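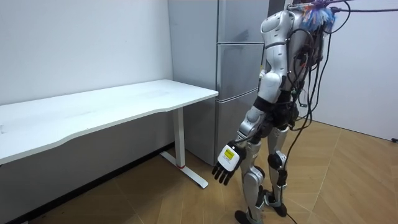
Robot at the desk, fridge behind

Notes for the parish study evening, 4/9/24

Right, hello everyone, and thanks for squeezing in. I'm going to talk about hermits tonight, and mostly about why they were so bad at being left alone.

Start with Antony. He goes off into the Egyptian desert to pray, shuts himself up in an old fort, and his friends camp outside until they more or less take the door off. I love that. You give up the world and the world turns up with sandwiches! (Pause, let them laugh, or not.)

Next, Cuthbert on Inner Farne. He built his walls high so that he could see only the sky, and people still rowed out to him with their troubles. He grew barley and told the birds off for eating it. Read the bit from Bede if there's time. Skip it if we started late.

Then my own story, keep it short. I did a silent retreat at Sernitz in February. 3 days, no phone, soup at noon. I had pictured great peace and instead I spent the first morning planning a new bathroom. The sister in charge told me to stop fighting it and go and sweep the yard, so I swept the yard. By the last evening I could sit through a whole psalm without wandering off. One psalm! I was very pleased with myself, so that was pride to deal with as well.

Ask them: where do you go to be quiet? Somebody at Flundport said her car, in the car park, before work. Give people a proper minute on this one and don't fill the silence (I always fill the silence).

Psalm 21 together, odd verses me, even verses them. Sheets are on the piano.

Last bit: the Desert Fathers' saying about staying in your cell and your cell teaching you everything. Read it twice, slowly. Then tea, and remind them the MacAulay Room has to be locked by half nine.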